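第四章 箱子里的东西：混放、磨损与一只易拉罐

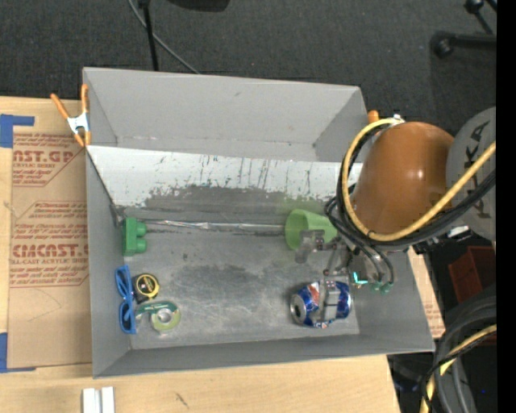
我教这门课之前，在仓库里待过好些年。那时候我最怕听到的一句话是“先扔箱子里再说”。说这话的人通常很忙，手里抱着一堆不知道该归到哪儿的东西，旁边刚好有一只敞着口的大箱子，于是咣当一声，问题就算解决了。过了一个星期，又有人来扔，再过一个星期，箱子成了大家默认的去处，谁要找点什么都得弯下腰往里掏（我的腰就是那几年坏的，这个以后再讲）。

前三章我们讲的都是规规矩矩的东西：纸箱、托盘、货架，一格一格，尺寸标在侧面，算起来很舒服。从这一章开始，舒服日子到头了。我们要讲混放箱，就是把形状不同、软硬不同、用途也不搭界的东西放在同一只敞口箱里。杯子和饮料罐搁在一块儿，谁也不挨着谁的类，可它们就是得共用一个底面。我觉得这是全书最有意思的一章，当然，学生们不一定同意。Niamh Quinlan 读书的时候在作业本上写过一句“为什么不能给杯子单独买个盒子”，我给她批了个“好问题”，然后扣了两分，因为题目问的是倾角。

咱们先说箱子本身。

很多人以为箱子就是个容量，长乘宽乘高，完事。我刚入行时也这么想。后来在 Plodanley 的分拣间跟着 Dumisani Mtshali 干活，他让我做的第一件事是擦箱子，擦了整整一个下午。我当时一肚子气，心想我好歹是来学技术的。擦到第三只的时候我开始看出点名堂了：每只箱子磨花的地方都不一样。有的斜面上一道一道全是竖着的划痕，说明东西总是从那一侧滑下去；有的底板中间发毛，四角还挺光，说明大家都往正中间扔；还有的只有靠近操作员右手的那条边磨秃了。一只旧箱子就是一本使用记录，比墙上挂的登记表老实得多。登记表会漏填，划痕不会。

所以我一直劝同学们，接手一个旧工位，先别急着画新方案，蹲下来看看箱子。看底面哪儿脏，看壁上哪儿花，看接缝的地方有没有人贴过什么、垫过什么。接缝这个地方特别值得看。斜面和底面相交的那条线，是混放箱里最爱藏东西的地方，小件滚下来就卡在那儿，手指头伸进去又不好使劲。Makhubela 车间的人有一阵子喜欢用胶带把这条缝封上，封得平的时候确实管用，翘边以后反而更麻烦，瓶盖和纸屑都往胶带底下钻。他们后来改成每周三换一次胶带，换下来的那一卷东西粘得五花八门，我带学生去参观时还拿它当过教具。

再说斜面。

为什么有的箱壁要做成斜的？直上直下不是更能装吗？是更能装，可是不好拿。直壁和底面形成的那个角是死角，扁的东西一旦贴着壁站住了，手掌插不进去，只能用指尖抠。斜面把这个角打开了，东西靠过去会往下溜，溜到底面上比较宽敞的地方。代价是底面变小，斜面本身又容易磨。你得在“装得多”和“拿得出来”之间做个选择，我的经验是，凡是一天要伸手进去很多次的箱子，都选拿得出来。凡是装满以后盖上盖子塞到床底下、一年才翻一回的，随便你，直壁好了。

我家就有反面例子。厨房里有一只直壁的深箱子，Bresier 牌，当初图它便宜，放在水槽底下装各种杯子和没喝的饮料。我太太每次找那只塑料杯都要先把罐子一只只请出来，摆一台面，再一只只请回去。她说我一个教收纳的，家里过成这样，好意思写书吗？我说好意思，反面例子也是例子嘛！

接下来说说放进去的东西。这一章我会反复用两样东西来举例，一样是铝制易拉罐，一样是塑料杯。选它们是因为家家都有，你可以一边看书一边拿来试，别光用眼睛看。

易拉罐是个很守规矩的圆柱。立着的时候很乖，一放倒就成了轮子。把它横着搁在有一点点坡度的桌面上，它会顺着坡一路滚，碰到墙为止。可是你换个方向，让罐子的轴线顺着坡，它就不滚了，顶多往下滑一点，滑不滑要看表面糙不糙。同一个罐子，同一张桌面，只是转了个方向，脾气就全变了。这件事说起来简单，可我见过太多人整理箱子的时候不管方向，往里一丢，听见它咕噜咕噜滚到角落，还嫌箱子不平。

塑料杯又不一样。杯子大多数是口大底小，放倒以后滚起来会拐弯，绕着杯底那一头画圈。你拿一只杯子在地板上推一下就知道了，它不会走直线。所以杯子在箱子里侧躺着的时候，经常会自己转到一个你没想到的角度，杯口朝着哪边全看运气。杯口朝着你，好办，手指往里一勾就起来了；杯口背着你，就得从外壁去夹，杯壁又薄，使劲大了会瘪，使劲小了会脱手。Ji-hoon Yeon 给我当助教那年，专门给这件事编了个口诀，押韵押得很勉强，我就不印在书里了。

这两样放进同一只箱子，麻烦才真正开始。罐子滚过来，被杯子挡住；杯子想转，又被罐子顶住。两样东西都停了，看着很稳，可这种稳是互相靠出来的，你把其中一样拿走，另一样立刻就动。我们把它叫做“借来的稳定”。这个词是我自己起的，别的教材里你查不到，考试的时候写出来我认，别的老师认不认我不敢保证。

说到这儿得提一下压住和挡住的区别，每年都有人搞混。一样东西在另一样上面，把重量搁了上去，叫压住；一样东西只是横在前头，让你看不全后面那样，叫挡住。被压住的要先搬上面的，顺序不能乱。被挡住的不一定，有时候你换个角度伸手，从旁边就能绕过去。判断错了很费工夫：把挡住当成压住，你会白搬一趟；把压住当成挡住，你会一抽，哗啦全塌。我自己的习惯是先低头，从侧面看一眼，再从上面看一眼，两眼看到的对得上，再下手。

有同学要问了，拿个东西谁不会，还学这些手上的功夫干什么？Fulgencio Lozano 就跟我争过这个，争了一路火车。我的看法是，谁来拿都得面对同一只箱子、同一个罐子。罐子该滚还是滚，杯壁该薄还是薄。箱子没设计好，东西没放对，谁伸进去都别扭。

讲点数字吧，不然有人要说我光聊天。我们在 Tirden 的练习室里做过一个很土的实验，一共178次投放，每次从同一个高度松手，把一只空罐子横着放进斜壁箱，记下它最后停在哪儿。结果有81次停在了斜面脚下，挨着那条接缝。剩下的散在底面各处，靠操作员这一侧的偏少。你要是在家里重做，数字肯定跟我们的不一样，箱子不同，松手的习惯也不同。我要你们看的是那条接缝的吸引力有多大。一只你以为很宽敞的箱子，底面利用得其实很偏，一条窄窄的边上挤得要命，中间空着。

Oratile Potgieter 看完这组记录，当场提了个办法：在箱底铺一层薄的防滑垫。我们试了，罐子确实不大乱跑了，可是杯子遭了殃，杯沿卡在垫子的纹路上，歪歪斜斜停在半路，更难拿。后来她把垫子裁成窄条，只铺在底面中间，效果好一些。怎么裁、裁多宽，4.3节里有她画的图样，照着做就行，剪刀别用太钝的。

这一章的安排是这样的。4.1节讲箱体，壁的角度和底面的大小怎么配。4.2节讲单件东西在箱底的停放姿态，圆柱、锥形杯各来一遍，会用到一点点初中几何，别怕。4.3节讲接缝和垫层。4.4节讲两件以上混放时的拿取顺序，压住和挡住放在那里细说。每节后面都留了动手的活儿，不需要买什么，厨房里翻一翻就齐了。

动手之前先做一个热身。找一只你家里正在用的敞口箱，哪只都行，越旧越好。先别倒空，站着看一会儿，在纸上写下你觉得最难拿的是哪一样，为什么难拿。然后伸手去拿，只许用一只手，拿出来以后看看剩下的东西动了没有，哪样动了，往哪边动的，也记下来。接着拿下一样，一直到拿空。每拿一样写一行，字丑没关系。

拿空以后看箱底。摸一摸，哪儿糙哪儿滑，斜面上有没有划痕，划痕朝哪个方向，接缝里有没有你找了很久的东西（我上次摸出来一枚硬币和半截铅笔）。把磨损的地方画成一张草图，跟刚才的记录放在一起对着看。

最后把东西放回去，放的时候注意方向，让圆的东西轴线顺着坡。过10分钟回来轻轻晃一下箱子，看谁先动。草图和记录都留着，做4.1节第一题的时候要用。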